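How a Soccer Player Is Loaned to Another Club
A guide for young readers from the Junstead Youth Soccer Association 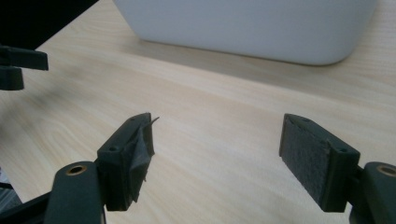
In professional soccer, a player signs a contract with a club. A contract is a written promise. The player promises to train and play for the club, and the club promises to pay the player a wage. While the contract lasts, the player may not simply leave and play for someone else.

Sometimes, however, a player wears the shirt of one club while still belonging to another. This arrangement is called a loan.

What is a loan?

A loan in soccer works a little like borrowing a book from the library. You may take the book home and read it, but it still belongs to the library and must go back on a certain day. A player on loan trains, travels and plays with the new club. When the loan ends, the player returns to the first club, which is known as the parent club.

A player is a person and a book is not, so there is one important difference. The player must agree to go. A club cannot send a player away on loan if he or she says no.

Why do clubs lend players?

Young players need games. A large club may have 2 experienced goalkeepers already, and a goalkeeper of 18 could spend a whole season on the bench. At a smaller club, that same goalkeeper might play every week.

Loans are also used when a player is coming back from a long injury, or when a new coach has different plans for the team. The borrowing club may need help too. If its best defender is hurt in December, a loan can fill the place until the summer.

An example

Gilberto Villca was a midfielder at Fluvader. He was 19 years old and had played only 60 minutes for the first team. Fluvader agreed to lend him to Ñahui for one season. He moved into an apartment near his new club's training field, and by the end of the season he had played 2860 minutes. He then went back to Fluvader, where he still had time left on his contract.

Who pays the player?

The clubs decide this together before the loan begins. The parent club may pay all of the wage, the borrowing club may pay all of it, or they may share it. The borrowing club sometimes pays an extra amount, called a loan fee.

Can a player on loan play against the parent club?

Often the answer is no. Many leagues have a rule about this, and clubs may also write it into the agreement. In some competitions the match is allowed. Supporters should check the rules of their own league.

Can a loan become permanent?

Yes. Some agreements include an option to buy. This means the borrowing club may keep the player at the end of the loan if it pays a price that was set at the start. If the agreement says the club must buy, it is called an obligation.

Words to know

Contract: a written promise between a player and a club.
Parent club: the club that holds the player's contract during a loan.
Loan fee: money paid to borrow a player.
Transfer window: the part of the year when players may change clubs.
Recall: when a parent club brings a player back early, if the agreement allows it.

Last reviewed Tuesday, September 7, 2021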